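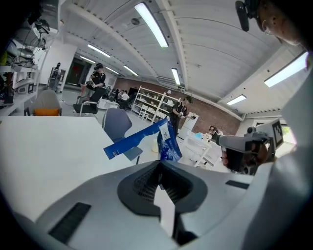 So I finally had a proper go at the snack drawer on Thursday. I say drawer, it's the big bottom one that was meant to be for saucepans when we moved in, and it has been eating packets ever since. You open it, something crackles, you shove it shut with your knee and pretend you didn't see.

I tipped the lot out on the floor. 15 packets! Most of them open, most of them rolled down and held with nothing at all, and two bags of the same Klinhom rice crackers because I'd forgotten about the first one. The crackers had gone like cardboard. I ate four of them anyway, just to be sure.

Things that are shut went in the Sondard tub, standing up like files so I can read the fronts. Things that are open get a clip and go in the little tray by the kettle, where we'll see them and finish them (that's the theory, anyway). I'd bought a set of Sullammont clips in June and then lost the whole set, and of course they were at the bottom of the drawer, under a 900 gram bag of porridge oats. The springs are very strong. My thumb is still a bit sore.

Crinkly bags are the worst to fold, I think. They spring straight back up the second you let go. What works for me is pressing the air out flat against the worktop first, then folding the corners in before rolling the top down, and getting the clip on quickly while you've still got hold of it.

Anyway, the saucepans are still on top of the cupboard, so that's next weekend's job, and if anyone knows what to do with half a bag of stale pretzels I'd love to hear it.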